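Payload sticker vs. tow rating on a used half-ton, which one do I go by?

Posted in Trucks & Towing, 2 December 2024

I'm looking at a used half-ton crew cab at a dealer in Camacho. The salesman keeps telling me it will pull my trailer because the tow rating in the brochure is way above what the trailer weighs. The trailer is a Tumow travel trailer, the short one with the single slide. Then I opened the driver's door and read the yellow sticker, and it says occupants and cargo should never exceed 1,306 pounds. That seems low for a full-size truck.

Family is me, my wife and two teenagers, plus a dog. I weighed everybody on the bathroom scale and we come to 659 pounds, dog included. The hitch I already own is a Vadow weight distribution hitch and it weighs 106 pounds on the same scale. There's no bed cap, but we carry a cooler, firewood and a small generator back there.

So do I go by the brochure or the sticker? And does the hitch count as cargo? The dealer wants an answer soon and I don't want to buy the wrong truck. We'd like to be camping with it by February.

campground_dad_62

Go by the sticker. The number in the brochure is usually the best case for that model, often a regular cab with the right axle, the tow package and hardly anything in it. The sticker on the door was made for that one truck with the options it left the factory with. A crew cab with four-wheel drive, a big sunroof and power seats gives up a lot of payload before you put anybody in it.

Do the subtraction. 1,306 minus 659 for the people and dog leaves 647. Take off 106 for the hitch, and yes, it counts, and you have 541 left. Out of that has to come the tongue weight of the trailer and everything in the bed.

Tongue weight on a travel trailer normally runs 10 to 15 percent of the loaded trailer weight. Use the loaded weight, with propane, batteries, food and whatever water you carry. The dry weight on the Tumow website won't help you much. If you have 541 pounds for tongue and cargo, and you put even a modest generator and a cooler back there, you can see where it goes.
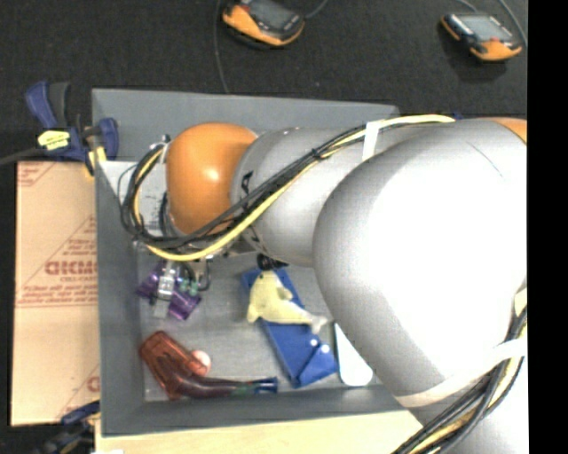
Silver and orange robot arm reaching over a gray bin

Also look at the receiver itself. There is a label on it with a maximum tongue weight, usually one number for a plain ball mount and a higher one with weight distribution. And check the rear axle rating on the door jamb label. Some trucks run out of rear axle before they run out of payload.

If the previous owner added anything (running boards, a bed liner, a toolbox, heavier tires), that comes off the 1,306 too. The sticker doesn't know about it.

hitchpin

I had the same problem two years ago. Bought the truck on the tow rating and found out afterward. My tongue weight at the scale was 476 pounds, which I thought was fine until I added up the rest of the family's stuff. We ended up moving the generator and the firewood into the trailer over the axles and it helped the truck, but then you have to watch the trailer's own weight limit, and don't put it all behind the axles or it will sway.

What I'd do is take your trailer to a scale loaded like you're going camping. The one at the truck stop in Wesel is open all night. Weigh it on and off the tow vehicle you have now and you can work out the tongue from the tickets. Then go shopping with that number in your pocket. If the dealer in Camacho can't wait a few days, there are other trucks. A three-quarter ton rides rougher empty but you won't be doing this math again.

wesel_hauler

My brother in law pulls one bigger than that with his half-ton and never had an issue. Air bags in the back. I'd buy it.

OldBlue4x4

Air bags will level it out but they don't raise the payload number. It's still 1,306.

hitchpin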